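About Lemma

Lemma writes the software that sits between a robot's cameras and its fingers. We don't build arms, we don't sell grippers, and we have been asked very politely by our landlord to stop describing ourselves as a laboratory.

The company began in a shared office at Korkside, where Braulio Tapia and Mihret Wolde were writing motion planners for warehouse customers. The planners were good at boxes. Then a customer sent a pallet of hoodies, and a few long evenings later we had a new specialty and one fewer customer.

Cloth is awkward for software. It has no fixed shape, it hides most of itself, and its favourite colour is whatever the bedspread is. Our perception stack, Kirnska, looks for edges, openings and layers, then hands the planner a short list of places worth grabbing. The planner picks one. The controller closes the fingers and checks, 60 times a second, whether everyone upstream was dreaming.

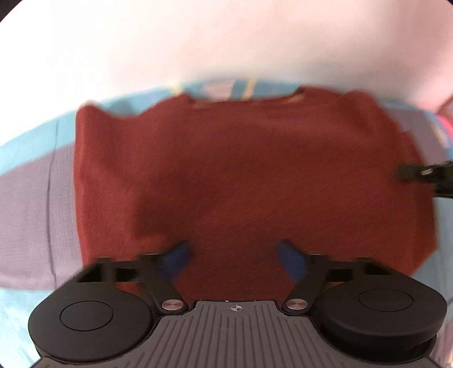

Photo: Ditte Egilsson / Lemma

Folded knitwear remains a house favourite. A sweater's near edge can be one layer or several, and a grasp plan that guesses wrong will unfold somebody's hard work. We keep 3,000 demonstrations in our regression set and replay all of them before a release. Hiwot Gidey runs the replay tooling and has the final say on whether we ship. She has used it more often than the sales calendar would like.

There are 20 of us now, most in the same building and a couple in time zones that make stand-up a matter of opinion. Ottilie Camenzind leads controls. Ditte looks after data and labelling, including the 454-entry list of fabric behaviours that began as a joke and is now a dependency.

We license Kirnska to integrators, and we take on a small number of joint projects each year. Fernetti, our simulator, is free for university groups. Its cotton is decent. Its wool is due for an overhaul in December, and we'd ask you not to judge us on the corduroy.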